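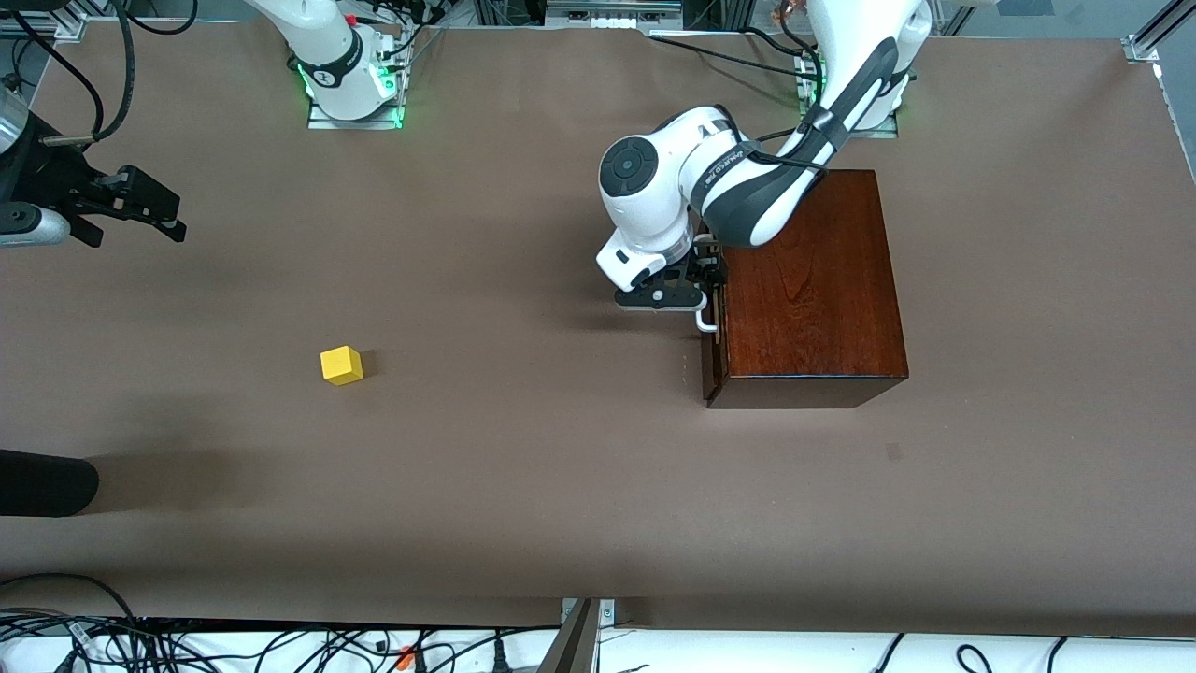 About Kosby

Kosby makes small wooden boxes with handles. We have been at it long enough that some of our early boxes come back to us for refinishing, and we still do that work when there is room on the bench.

The company was started by Mirjam De Smet, who had been repairing furniture and kept getting asked for something simpler: a box for letters, for sewing things, for the keys and coins that pile up by the front door. She made the first ones at home in the evenings. Today we work out of one building with a shop at the front, and we ship the rest.

What we make

There are two main lines. The Belter is our plain box, sold with an oil finish and no hardware. The Mockus is varnished and comes with a handle, in a light or a dark color. Both are made in batches, and we keep the grain showing on every one. If you want a painted box, we are probably not the right shop for you.

Handles are sold separately as well. A lot of people write to us for a replacement after a move — tell us how far apart the screw holes are and we can usually match it.

How we work

Wood is stored indoors before it is cut. Parts are glued, clamped and left overnight, then sanded by hand at the corners. Varnish goes on in 5 coats, with a light sanding between them. We call this finish Endura, and it is the same recipe Mirjam settled on years ago. It wipes clean with a damp cloth. Please don't use furniture polish on it, as it leaves a haze that is hard to get off.

Finished boxes are set out on brown paper and looked over before they are packed. Small scratches go back for another coat. Larger ones go on the seconds shelf in the shop, marked down.

Last year we sold 2,916 boxes. We can take single orders for sets of up to 2,000, but please write early in the fall. October is our busiest month and the drying racks fill up.

Visiting

The shop opens at 10 a.m. and closes at 4 p.m. Parking is behind the building. Call ahead if you are bringing a box in for repair.

Comments

Dana R.
Got the dark Mockus for my mother's recipe cards. Nice weight to it. Do you still sell the taller one?

Kosby
We do, but only in the shop for now.

pfinch
Replacement handle fit fine. The screws were a little short for my box so I used my own.

Related
Caring for a varnished box
Measuring for a new handle
Seconds shelf: what's in this month

Contact | Shipping | Returns
© Kosby. All rights reserved.
Back to top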